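공동작업실 이용 안내: 탁상형 로봇 팔 제작과 정비 요령

플툴덴(Plultuden) 공동작업실 운영부
최종 수정 2025년 6월 6일

본 안내는 공동작업실 또는 가정에서 소형 로봇 팔을 조립하여 정리 작업에 활용하고자 하는 이용자를 위하여 작성되었습니다. 공구 대여 및 작업대 예약에 관한 사항은 별도의 이용 규정을 참고하시기 바랍니다.

1. 작업대 고정

로봇 팔의 받침은 상판 두께가 24mm 이상인 작업대에 고정하는 것을 원칙으로 합니다. 클램프만으로 고정할 경우에는 반드시 두 곳 이상을 조이고, 팔을 최대로 뻗은 상태에서 받침이 들리는지 손으로 눌러 확인하십시오. 가정용 식탁에 설치할 때에는 상판과 클램프 사이에 얇은 고무판을 대면 눌린 자국을 줄일 수 있습니다. 고무판은 자재 선반 아래 칸에 비치되어 있습니다.

2. 배선

관절을 지나는 전선에는 여유 길이를 두어야 합니다. 여유가 부족하면 커넥터가 먼저 빠지고, 지나치게 길면 옆 관절에 걸립니다. 각 관절을 양 끝까지 손으로 돌려 본 다음 케이블 타이를 조이십시오. 타이의 자른 면은 안쪽을 향하게 합니다. 배선 정리용 클립은 한다레(Handale) 규격의 소형을 권장하며, 접착식 제품은 여름철에 떨어지는 사례가 있어 사용을 권하지 않습니다.

3. 그리퍼 손가락의 출력과 표면 처리

손가락 부품은 작업실의 3D 프린터로 출력할 수 있습니다. 내부 채움은 70%로 설정하고, 물건이 닿는 안쪽 면에는 가로 방향의 골을 넣으십시오. 매끈한 면은 비닐이나 코팅 종이를 잡을 때 쉽게 미끄러집니다. 출력 후 모서리에 남은 거스러미는 고운 사포로 제거합니다. 이 과정을 생략하면 얇은 봉투가 찢어지기 쉽습니다. 두 손가락의 끝은 닫았을 때 서로 맞닿아야 하며, 어긋난 경우 나사를 풀어 다시 맞춘 뒤 조입니다.

4. 두 팔의 배치

두 대를 함께 운용할 때에는 서로의 작업 범위가 겹치는 구역을 바닥 테이프로 표시하십시오. 처음에는 한쪽 팔을 정지시킨 상태에서 다른 쪽만 움직여 간섭 여부를 점검하고, 이상이 없을 때 동시에 구동합니다. 시험 속도는 최대 속도의 21%를 넘기지 않습니다. 각 팔의 몸체에는 눈에 잘 띄는 위치에 식별 라벨을 붙이고, 같은 이름을 제어 프로그램에도 기재하십시오.

5. 비닐봉투를 이용한 파지 연습

봉투는 가볍고 형태가 일정하지 않아 파지력을 조정하는 데 적합한 연습 재료입니다. 빈 봉투로 시작하여 점차 내용물을 넣는 순서를 권장합니다.

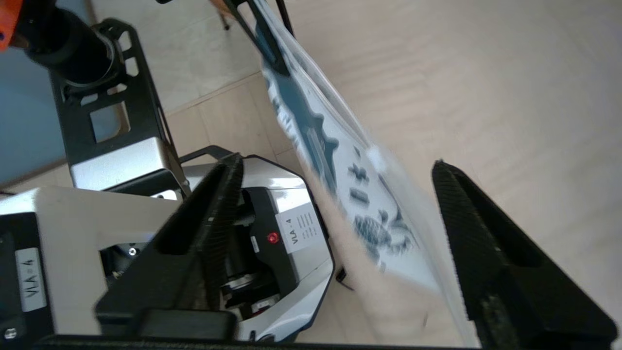
팔을 빠르게 움직이면 봉투 아랫부분이 흔들려 손가락이나 옆의 팔에 닿을 수 있으므로, 들어 올린 뒤에는 잠시 멈추었다가 옆으로 이동하도록 동작을 나누어 입력하십시오. 손잡이가 있는 봉투는 손잡이 쪽을, 손잡이가 없는 봉투는 윗단을 한 번 접어 잡습니다. 봉투가 관절 틈에 말려 들어간 경우에는 즉시 전원을 차단하고 손으로 천천히 빼내야 합니다. 전원이 연결된 상태에서 당기는 행위는 금지합니다.

6. 점검 및 보관

사용을 마친 후에는 팔을 접은 자세로 두고 전원 플러그를 분리합니다. 손가락 안쪽 골에 낀 먼지는 마른 솔로 털어 내고, 물이나 용제를 사용하지 마십시오. 관절 나사는 사용 시간과 관계없이 2주마다 조임 상태를 확인합니다. 난방을 시작하는 11월부터는 작업실 공기가 건조해지므로 제어 기판을 만지기 전에 접지 손목띠를 착용하여 주시기 바랍니다.

교체용 나사와 베어링은 푸르타도(Furtado) 부품함에서 꺼내 사용하고 사용 수량을 대장에 기재하십시오. 클로토라(Clotora) 프로젝트용으로 표시된 상자의 부품은 일반 이용자가 사용할 수 없습니다.

관련 문의는 작업실 안내 창구에서 접수합니다.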